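What the Grippers Changed in Our Packing Room

May 20, 2026

I have been meaning to write this one up for weeks, and a couple of you have emailed asking how the gripper project is going, so let's get into it. Short version: I love it!

For anyone new, I work at Brisard, where we put together stationery and craft kits for schools. My corner of the business is sorting. Pens, glue sticks, little bottles, all the small stuff that has to land in the right compartment before a kit goes out. Last September we heard that part of that work was going to be automated, and I won't pretend the break room was a cheerful place that afternoon. Carol Penrose has sorted here for 19 years and she asked the question everyone had in their heads, which was whether she should start looking for something else.

What we got first was a table, a pair of hand-held grippers and a request to go do our own jobs with them. You hold one in each hand and squeeze, the jaws close, and whatever you do gets recorded so that the arms (coming later, from a company called Trasier) can learn from it. So the people teaching the machines are the people who know the work. I can't tell you how much better that went down than a slideshow would have.
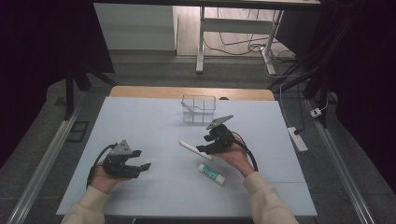 My first week was comedy

You think you know how to pick up a glue stick. Then you try it with two jaws and no fingertips, and it rolls, and you chase it, and it rolls again. I had to think about things my hands have been doing on their own for years: where I grab, how hard, whether I turn the thing before I lift it or on the way over. Genalyn Agbayani took to it right away and was laughing at me from the next station by lunchtime. She now trains the new people, with a raise to go with it, and she has started keeping a notebook of what she calls "grabs." Low on the bottle. Middle of the pen. Never the cap!

That notebook has done something I didn't expect. We had never written down how we sort. Matúš Jelínek, who runs the engineering side, sat with us for 2 full shifts just asking why we did things in the order we did them, and half the time we argued with each other over the answer. Carol stands the tall items up against a divider first and works forward from there. I always started at the front. Her way is better (fine, Carol, it's in print now) and it's how all of us do it these days.

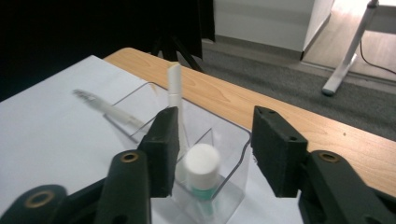 A bottle and the open gripper fingers at the compartment tray.

We rotate, which I think matters a lot. Two hours on the grippers, then something else, because your wrists do notice. Bautista Barrientos pushed for that early on and got it added to the shift plan, along with a proper say in which jobs the arms get and which stay with us. Checking stays with us. So does anything fiddly or odd, and all the custom orders, which are the fun ones anyway.

Is everybody thrilled? No. Edeltraud Oltmanns still thinks we are being very polite about handing over our work, and she says so in meetings, and I'm glad she does. Her questions got us a written promise on hours through the end of the first year. I'd like to see it run longer than that and so would she.

But I come home less tired in the head than I used to, and I talk about work at dinner, which my family may or may not appreciate. The arms are due in September. Eight of us have signed up to work alongside them from the start, me included, and Carol put her name down before I did.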